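Skoleo
Home | Talks | Workshops | Archive | About | Contact

Slow Down Your Sourdough – speaker notes
Brikville Library evening series, 4/3/20

(Wait for the door to close. Water. Phone off!)

Hi everybody, thanks for coming out. I'm going to talk about bread for the next little while, and mostly about time, because that's where I went wrong for my first couple of years and I'd love to save you the trouble. If you want to write things down, go ahead, but all the amounts are on the handout Cinzia put by the door – thank you, Cinzia Tedesco, who also talked me out of bringing a live oven.

Quick show of hands. Who has a starter at home right now? Okay. And who has a starter at home that they feel guilty about? (Pause. Always a laugh here.)

I got mine from Evaristo Villa, who ran the bakery in Westero where I worked one July when I was between jobs. I was hired to wash pans. By the second week I was shaping rolls, badly, and he'd pick mine out of the tray and line them up at the end so the customers got them last. He gave me a jam jar of starter when I left and told me to feed it when I fed myself. I've never been that good to it. It lives in the fridge, I feed it the day before I bake, and it does fine.

STARTER. Keep this part short, people always want to stay here forever. Equal weights flour and water. Feed it, leave it on the counter, use it when it's domed and bubbly and smells a bit like yogurt. If there's gray liquid on top, it's hungry – stir it in or pour it off, then feed it. If it's pink or orange or fuzzy, throw it out and start again.

The basic dough. Hold up the handout. It's 800 grams of bread flour, and 100 grams of that you can swap for whole wheat if you like a bit more flavor. I do, my kids don't, so we alternate. Mix the flour and most of the water first, with your hands, until there are no dry bits, and go do something else for half an hour. Then the starter and the salt with the last splash of water. It'll feel like it's falling apart. Keep squeezing.

You get two loaves out of that. Total dough comes in a little past 1400 grams, so you'll want a bowl bigger than the one you're thinking of.

FOLDS. I do 4, half an hour apart. Wet hand, grab the edge, pull it up, fold it over, turn the bowl, keep going until you're back where you started. Do the motion in the air so the back row sees it. The first time the dough is a puddle. By the last one it holds itself up and you feel very clever.

Then you wait, and this is the bit I want to spend real time on. Recipes give you hours. My kitchen in winter is cold enough that I wear a hat, and a recipe written in somebody's warm apartment is no use to me at all. I followed the clock for ages and kept getting these tight, gummy, sad little loaves, and I blamed the flour, the starter, the oven, my ex-roommate's Dutch oven with the chipped lid. It was just cold dough! I'd stopped it way too early. So look at the dough. You want it clearly bigger, jiggly when you shake the bowl, with some bubbles at the sides. If it takes until bedtime, it takes until bedtime.

(Story about falling asleep on the couch and finding dough on the cabinet door. Skip if running late.)

SHAPING. You need a board or a clean counter and a light hand with the flour. I like wood, dough seems to let go of it more easily for me, but I've shaped bread on a cookie sheet in a rental and it was fine. Whatever you use, give yourself room on all sides. Dust, tip the dough out, split it, round each piece up loosely and let them sit for twenty minutes before the real shaping. Scrape the board afterward and wipe it with a damp cloth, and please don't leave it to soak in the sink.

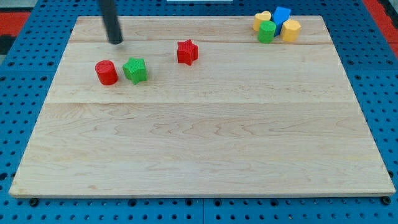
A pale wooden board with the joins showing.

For the final shape, flip the round over so the floured side is down, fold the bottom up, the sides in, roll it away from you and then drag it back toward you with cupped hands. The drag is what tightens the skin. If it tears, stop, leave it alone a few minutes, carry on. Into a floured basket, or a bowl with a floured dish towel in it, seam up, cover, fridge overnight.

The fridge is the best thing that ever happened to my schedule. You can bake in the morning, or after work, or even the day after that if life gets in the way. It gets more sour the longer it goes, so decide how much you like that.

BAKING. Lidded pot, oven as hot as it'll go without setting off the alarm, preheat the pot too. Score the loaf with one confident slash. Lid on for the first stretch, lid off until it's darker than you're comfortable with. Remember to say oven mitts!! I grabbed a hot lid bare-handed last year.

And let it cool. I know. I've cut into a hot loaf plenty of times and eaten the end standing up with butter running down my wrist. The inside is gluey and it's still great. But if you want sandwiches, wait.

Questions. The usual ones: yes you can freeze it, sliced. Yes you can use all-purpose, hold back a little water. No, I don't know about gluten-free, but the Visser baking class does a session on it and there's a sign-up sheet at the desk. Starter to give away is in the cooler at the back, one jar each, bring the jar back if you remember.

Recent talks
Keeping Herbs Alive on a Windowsill
Mending Socks Without Swearing
Soup From What's Left
A Beginner's Guide to Pickles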